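17th July

Up at five because I couldn't lie there any longer. The swifts were already screaming round the chapel roof and I thought, right, if they can be bothered so can I. Made a flask, forgot the milk, went anyway.

The walk from the Govulcombe side up to the ridge is so much better before anyone else is about. The hay has been cut in the bottom two fields and left in rows, and the smell of it was unbelievable, like biscuits. I had the top path to myself as far as the stile, and then a hare! It sat up about a cricket pitch away, looked at me, looked at the flask, and loped off through the barley as though it had an appointment. I have been walking that path since April and never seen one there. I stood grinning at a barley field for ages.

Back by eight and straight to the starter, which had gone mad overnight in the warm and pushed its lid off. This is the thing I really want to write down, because I'll forget. Etenesh Belay has been teaching me injera on and off since spring, and up to now mine have been, to be kind, face flannels. Grey, gummy, hardly any holes. She says the holes are called eyes and that a good one should be looking at you from all over. Mine had their eyes shut.

So this week I did it her way to the letter. Teff and water and a spoonful of the old batter, 4 days on the shelf over the boiler, pour off the dark water every morning and don't fuss. Then the bit I always skipped — you take a cupful out, cook it in boiling water until it goes thick like custard, let it cool and beat it back in. She calls that the part people are too lazy for, and she was looking at me when she said it. Two hours more and the whole bowl was heaving.

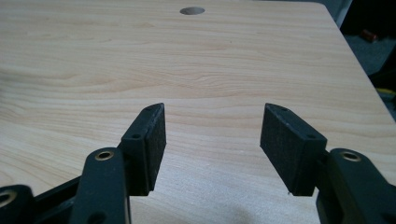 A tabletop, maple-coloured and swirly.

I poured the first one at half past ten, spiralling in from the outside edge the way she does it, though hers is one smooth ribbon and mine has a wobble every quarter turn. Lid on. Counted to sixty. Lid off, and there they were, eyes! Hundreds of them, all the way across apart from a bald patch near the handle where the pan runs cool. I shouted loud enough that next door's dog started up. Ate it plain, standing up, too hot, and it was sour and soft and exactly right.

The second tore. The third was the best of the lot. By then I'd worked out that the pan wants to be a shade hotter than feels sensible and wiped with salt between each, and after that I just kept going until the batter ran out. I weighed the last couple of ladles out of nosiness: 182 grams gave one too thick at the middle, 149 spread thin and cooked through. Must write that inside the cupboard door before I lose this book.

Took a stack over to Etenesh at lunchtime wrapped in a tea towel. She held one up to the window, said nothing for a horribly long time, and then said "Alemayehu would eat this." He is her uncle and apparently sends food back at weddings, so I am taking it as the highest praise going. She gave me a tub of her red lentils to go with the rest and a twist of berbere in foil, and told me to stop using the Breko flour from the big shop and get the darker stuff from the man on Feltthorpe market. He's only there on Thursdays. I've already worked out which bus.

Hot, still afternoon. Did nothing useful. Watered the beans, which have finally reached the top of their canes and are waving about looking for more. First courgette is the length of my thumb, and I check it far too often. Read two chapters under the plum tree and slept through a third.

Lentils and injera for supper out on the step, no cutlery, swifts again, very high up this time. The berbere made my nose run. I tore a bit off for every mouthful and finished the lot when I'd meant to save half for tomorrow.

Saved a jar of the old batter at the back of the fridge. Want to try one with a third barley flour next, and see about that cool spot on the pan — maybe turn it halfway. Ask E. whether she does.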